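Talk notes - Paint It Anyway: choosing color for small rooms
Kacper Zawadzka, Vulley Home Evenings, 29 July 2022

Slide 1 - Hello
Thank everyone for coming out on a Friday! Ask who is living with white walls right now. Ask who picked them on purpose. (Wait for the laugh, then move on, I only have the room until eight.)

Slide 2 - My hallway
Tell the Holst Street story. Five sample pots, all called some kind of "oatmeal," and I couldn't tell them apart once they were up. Went back to the store and bought a deep green that scared me a little. I still love walking through that hallway every single morning.

Slide 3 - Light first
Before you look at one paint chip, watch the room for a whole day. North light pulls colors toward blue and gray, and late sun warms everything up. Tape a big painted card to the wall and move it every few hours. Bigger than you think - the tiny chips from the rack are useless for this.
Pass the cards around here. Start on the left side so the back row gets them before the break.

Slide 4 - Small rooms can take it
This is my favorite part, so slow down! People save dark colors for big rooms, and I think a powder room or a box bedroom is where they shine. You're in there for a short time, the door closes, and the color wraps right around you. Mention the reader who did her whole pantry in navy, ceiling included.

Slide 5 - Purple, yes, purple
Plum is the color I get the most nervous emails about. Go muted, go flat, and let one wall carry it.
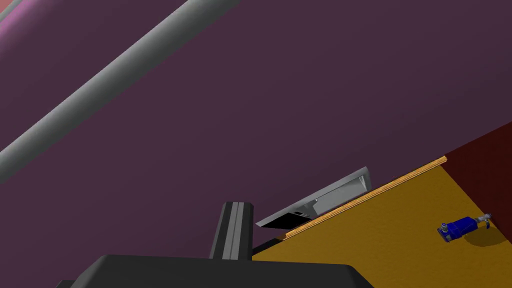 Pair it with grays or a soft pink and keep the trim quiet. If you want it to feel cozier, swap the bulbs for warmer ones before you blame the paint. Two coats minimum, and a tinted primer if you're covering white. Read out the email from the couple who argued about plum for more than 300 days (they painted it, they're happy).

Slide 6 - Questions
Likely ones: ceilings, rentals, matte versus eggshell with kids in the house. For rentals, talk about painting furniture and big canvases.
Next talk is in August, all about floors. Sign-up sheet is by the door, and please give the sample cards back!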